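Cable sorting (demonstration set)

Cable sorting is a demonstration set within the Brudano collection, a body of recorded examples used to train a control policy for two-armed robots. The work takes place on a wooden tabletop, with one arm on each side and a mixed bundle of black and white cables between them.
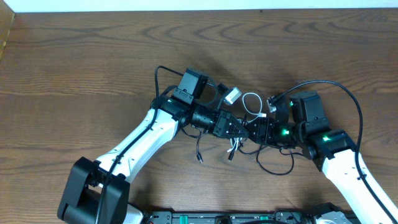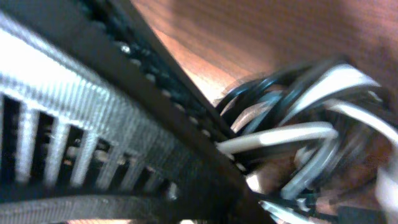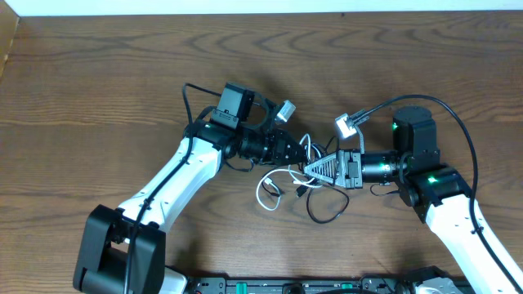

Black and white cables between the grippers. The second view is from close to a gripper finger.

Muver Manipulation Group, Istville

Collection

The set holds 812 demonstrations, recorded over 12 sessions. An operator guides both arms through the task while joint positions, gripper openings and camera images are logged on a shared clock. Each demonstration is stored as one episode, with a start mark, an end mark and a result label.

The bundle is shaken and dropped again before every episode. Cables are swapped between sessions so that the policy does not learn one fixed layout.

Labeling

Episodes are labeled as complete, partial or failed. A complete episode ends with one cable free of the bundle and both grippers open. Failed episodes are kept but are left out of the first training pass. Of the full set, 141 episodes are held back for testing.

The labeling rules were written by Sang-wook Lim and revised by Sang-wook Na, who added the partial label in February.

Known limits

Thin black leads are hard to separate from their own shadows in the overhead views. Close views are often blurred when a gripper moves fast. Episodes longer than 70 seconds are split in two, and the second half carries no start mark.

See also: Ruangrit (folding set)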